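Trasholm library to lend household items from August

The public library in Trasholm will begin to lend household items in August, next to its books and films. Residents with a library card will be able to borrow things that most families need only a few times in a year, such as a sewing machine, a carpet cleaner, a folding table or a set of large cooking pots.

The library received a grant of 4000 dollars for the first year. Most of the money has already been spent on the items and on strong shelves for the back room, where newspapers were stored before. The old newspapers were moved to the town archive in the spring and can still be read there after making an appointment.

At the opening, the collection will have 23 items. The full list is on paper at the front desk, and it will be put on the library website before the lending starts. The library chose the items after a survey among its visitors last winter. The sewing machine received the most votes, followed by the carpet cleaner. Many people also asked for a pressure washer, but the library decided to wait with this one because it is heavy and the repairs are expensive.
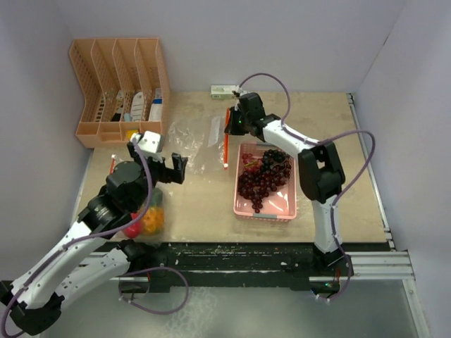
An item can be borrowed for 2 weeks and the loan can be extended one time, if no other person has reserved it. There is no fee for the loan itself. For the more expensive items, the borrower has to sign a short form and show a document with a home address. If an item comes back late, the borrower cannot take a new one for the same number of days. The library stopped asking for late fees on books two years ago and does not want to bring them back for the new collection.

Items must be returned clean and with all their parts. Each one will be packed in a box or a bag with a list of contents inside the lid, and the staff will check the list together with the borrower at the desk. This takes a few minutes, so visitors are asked to come at least half an hour before closing time. The book return slot in the outside wall must not be used for any of the items, also not for the small ones.

Normal wear will not be charged. If something breaks during use, the borrower should bring it back as it is and should not try to repair it at home. The repair shop Gallero on the main street has agreed to look at broken items once a month and to do small repairs for the price of the parts.

The idea came from the neighboring town of Curnent, where the library has lent tools and kitchen equipment for several years. Staff from Trasholm visited it twice before they made their own plan. They learned that the reservations are the most difficult part, especially before the holidays, when many people want the same folding tables and the same big pots. For this reason, Trasholm will allow only one reservation per household at a time.

Residents can also offer items as a gift, but they should call first. The library has little space and cannot accept furniture, mattresses, or electrical items without a manual. A gift that is not suitable will be returned to the owner.

Two short lessons on the use of the sewing machine are planned for the first month, both at 6 p.m. in the reading room. Each lesson has some 24 places, and it is necessary to register at the desk or by phone. Participants do not need to bring fabric.

The lending desk for the new collection will be at the side entrance, near the parking lot, so that heavy things do not have to be carried through the reading room. It will have the same opening hours as the library.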